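Progress Report: Handling Rules for Automated Desktop Disassembly and Refit
Tratemo project, reporting period ending February
Prepared by Xiomara Esposito for the Stunholm program office

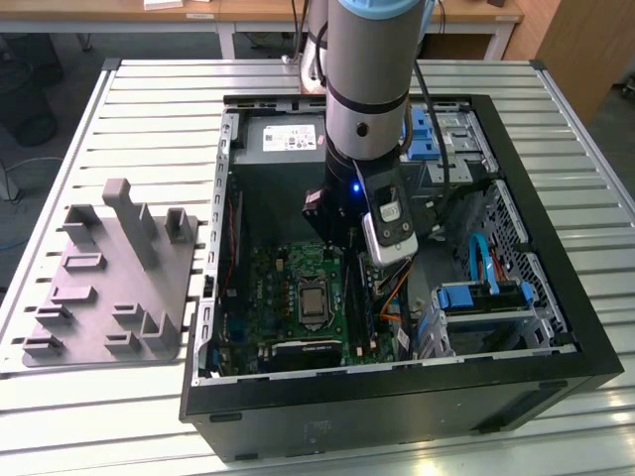 Work in this period centered on the second draft of the handling rules, which cover any robot arm operating inside an opened desktop computer. The first draft dealt only with the space around the case. Reviewers at Stunholm asked that it be extended to contact with boards, memory and cabling, and the new draft does so in 15 clauses. Twelve are agreed. The remaining 3 are discussed under Open items.

Status of the clauses

Approach and retreat. The arm enters an open case vertically and leaves by the same path. Lateral moves are allowed only once the lowest point of the gripper is clear of the case rim. The earlier wording, "above the components," was dropped as too loose.

Speed. Two limits now apply, one above the rim and one below it. The lower limit is set per cell and recorded on the cell sheet. A program may not raise it.

Exposed processors. When the cooler has been removed and the processor is still in its socket, no tool may pass over the socket while carrying a part. Programs written before this clause must be rerouted before their next use.

Cables. Loose internal cables are to be treated as obstacles whose position is unknown at the start of each cycle. A stored position from a previous unit is not acceptable. The arm's own cable must be checked for slack at full extension before each shift.

Fixtures. Printed fixture plates carry a revision mark and are inspected for worn pegs every 38 cycles. A plate that fails is removed from the cell and is not repaired in place.

Trial results

The draft was applied to 668 logged cycles at the Tosatau site. Stops triggered by the force limit were reviewed individually. Most came from cables in the insertion path — the case the new cable clause is meant to address. No clause was found to be unworkable, although operators asked for a shorter start-of-shift check.

Open items

Static discharge. The draft requires a grounding point at the case and at the table frame. Whether the gripper needs its own path is unresolved.

Manual entry. Obi, our integration partner, prefers a full power-off before anyone reaches into the case. Site staff have asked for a monitored hold — faster, but harder to verify.

Record retention. Length of storage for force logs has not been set.

Next period

The static discharge tests will be run first, as their outcome affects the gripper mounting. A third draft will follow, together with a one-page operator version. No change to the budget is requested. We ask the program office for a written decision on manual entry before the third draft is issued.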